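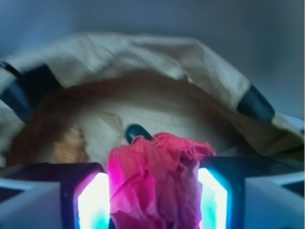

搬家打包：包装纸到底要不要留？（生活版闲聊）

楼主 南窗晒被子
四月底要搬家，这几天一下班就在收拾，收到崩溃。我家最占地方的居然是纸！拆快递攒的牛皮纸、礼盒里的彩色薄纸、鞋盒里塞的纸团，满满两大袋。我妈说全扔，我舍不得，总觉得包碗包杯子用得上。搬家公司Skenton报价782，包装材料另算，我就更不想扔了。大家搬家都怎么包易碎品的？

2楼 Mawar Yusof
留！牛皮纸揉皱了再用，比平着包强太多。我上次搬家一只碗一张，揉两遍，纸软了才贴得住碗边。礼盒薄纸别拿来包浅色东西，我有条白围巾就这么染上粉色了，心疼死。

3楼 半糖去冰
不同意楼上。自己攒的纸有灰有胶，还招虫子。我直接买了Breleck的气泡膜，88一大卷，省心，搬完还剩半卷包了冬天的鞋。时间也是钱啊各位。

4楼 Mawar Yusof
回3楼：气泡膜搬完就是一堆塑料，你那半卷后来呢？😂 而且漆面的东西别直接裹气泡膜，天热会留印子，我奶奶的漆盒就是这么毁的。

5楼 南窗晒被子（楼主）
漆盒！我正好有两个，多谢提醒。那抽屉里的零碎怎么办？贝壳、纽扣、小摆件，全混一个袋子里肯定磕。

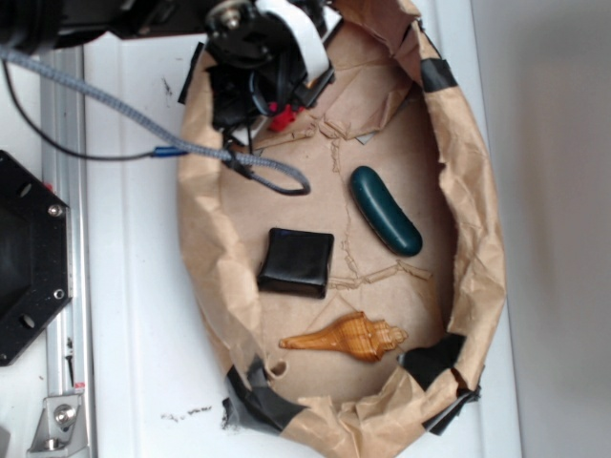

我现在是找到什么盒子就往里塞，塞完又忘了里面是什么，昨晚为了找指甲刀拆了三个箱子，气得坐地上吃了一包薯片。

6楼 Sekar Menon
零碎东西我用浅的，不用深的。深盒子一层压一层，最底下的准倒霉。浅盘子铺张皱纸，东西摊开放，彼此别挨着，上面再盖一层纸。箱子外面写房间名，别写“杂物”，写了杂物你半年都不会拆。
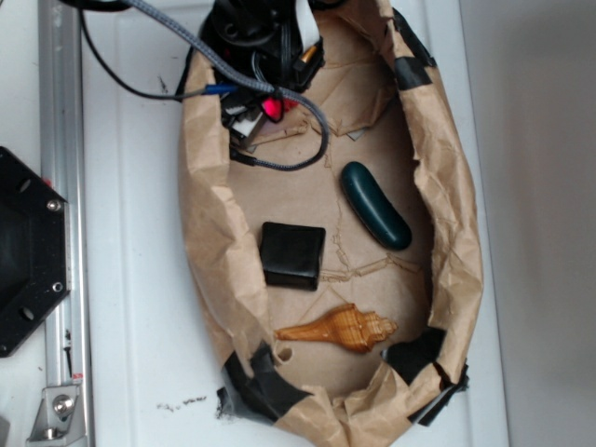 浅盘铺牛皮纸，大概就这个意思

7楼 半糖去冰
好看是好看，可一个浅盘才放几样？按这个放法我家得装一卡车。我那次搬家从城东到城西，连人工带车花了3000，多一趟就多一趟的钱。

8楼 Sekar Menon
又没叫你袜子也这么放，哈哈。只放怕磕的。书用小箱，衣服直接进行李箱，锅里面还能塞毛巾。

9楼 Leidy Guzmán
插一句胶带的事。Limsakul那种黑胶带粘性大，封箱很牢，可千万别贴在木家具上，我撕下来带走一条漆，房东扣了我押金。抽屉怕滑出来就用保鲜膜绕两圈。

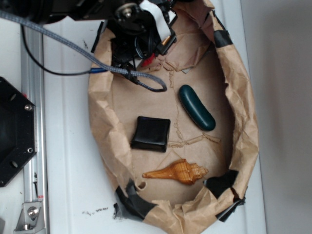

还有，冰箱提前一天断电，底下垫旧毛巾。我那次忘了，半夜踩了一脚水，第二天还穿着湿拖鞋等搬家师傅，师傅又迟到。

10楼 半糖去冰
冰箱这条同意，难得同意一次。搬到新家也别马上插电，先放一放，具体多久看说明书。

11楼 南窗晒被子（楼主）
都记下来了！牛皮纸留一袋，薄纸只留白的，彩色的给我外甥女做手工。Ciretti那家二手店说周六下午能来收旧书架，有人卖给过他们吗？会不会到门口再砍价？

12楼 Mawar Yusof
卖过一张桌子，到门口砍了，我没让，他们最后还是拉走了。你先把照片和尺寸发过去，让他们在聊天里写清楚价格。

13楼 南窗晒被子（楼主）
好，今晚就量！书架后面还有一窝充电线没理，我先去了。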